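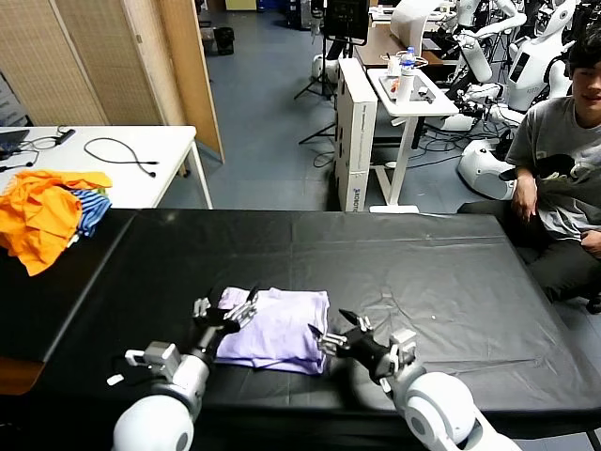 I have been using the Lodano table cover for long enough now that I feel I can say something useful about it, and since I bought the 133-inch roll and cut it down myself, I'll try to cover that part too. For anyone new to these, it is a plain black sheet that you lay over a big table so you have one large, clean surface for folding laundry. I had an old bedspread doing that job before, and it slid all over the place every time I smoothed out a sleeve.

The first thing you'll notice is the creases. Mine came folded in a flat packet from Nadasura (they ship quickly, I'll give them that) and the lines were very slow to relax. I left it out overnight with books on it, which helped a little. If a perfectly smooth tabletop matters to you, ask for it rolled and pay the extra 4 dollars.

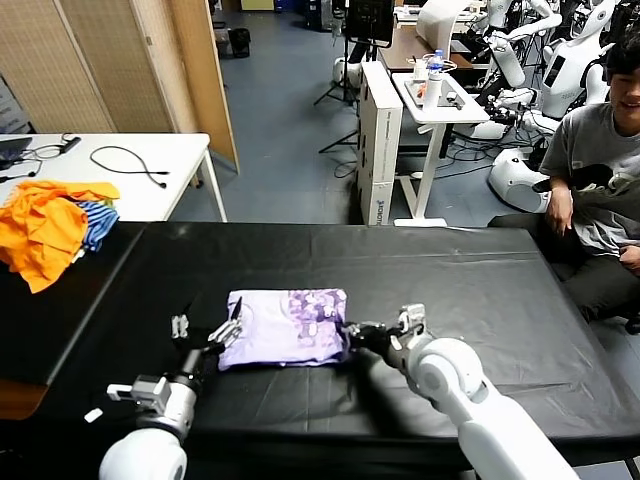

What I really love is how easily I can see what I'm doing. Pale colors stand right out against the black, so a crooked hem or a sleeve that has wandered off shows up before the last fold and I can put it right. My lavender shirts have never looked so neat in the drawer! The flip side is that every bit of lint shows up too, and you will find yourself wiping it down more than you'd like. A barely damp cloth does it – no sprays, they left streaks on mine.

I do my shirts lengthwise first, sleeves laid over the body, and then bring the ends in. There's enough grip that the bottom layer stays put, but not so much that it drags on thin cotton. I tried the Pakach one at my sister's and it was noticeably stickier.

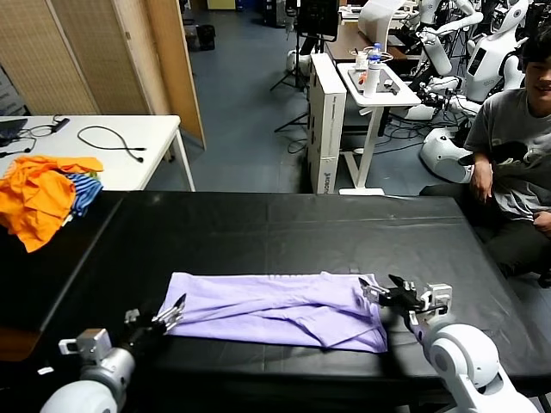 Lavender top at the long-rectangle stage, with the orange and striped things waiting in the corner.

Size is the other big plus. I can keep a whole pile at the far end and still have plenty of room in front of me, and on a Thursday evening with two loads to get through, that makes me a much happier person.
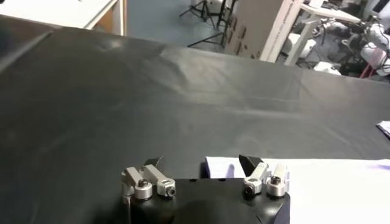
The black covering close up, soft wrinkles and all.

Cutting it was simple with ordinary kitchen scissors, though my edge is a bit wavy on one side. I paid 18 dollars and would buy it again. Two small complaints, then, the creases and the lint, and otherwise I'm very pleased with it. I may get the Sönmez clips to hold the corners down and will add a note if they're any good.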